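March 2025, Mamari bench, laundry task

Read the draft rules from Nellside again with Svatopluk Polák. I agree with most of them, but rule 2 is not clear to me. It says "cables must be kept away from the work area" and gives no distance. For our floor I propose 40 cm from the basket, to be measured before each session.

Other points we decided:
Speed limit stays on while a person is inside the tape line.
Stop button is tested at the start, and the result is written here — also when it is good.
One garment in the basket until we have 3 clean sessions in a row.

Cable tags: please write them in one language. Snædís Gunnlaugsson will make a list.

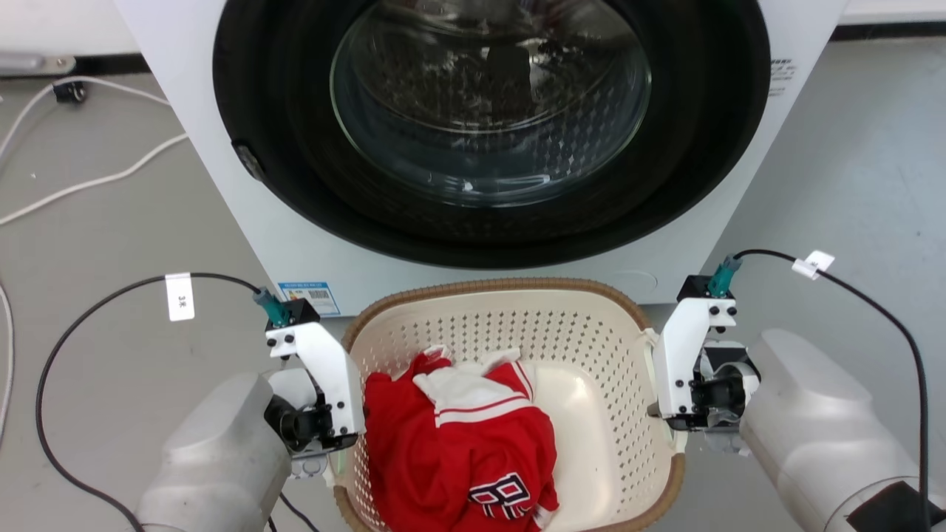

Both grippers at the basket, red jersey inside. Left cable has the tag "3米".

Still open: who signs when the rule is changed in the middle of a day? I will ask Baldursdóttir.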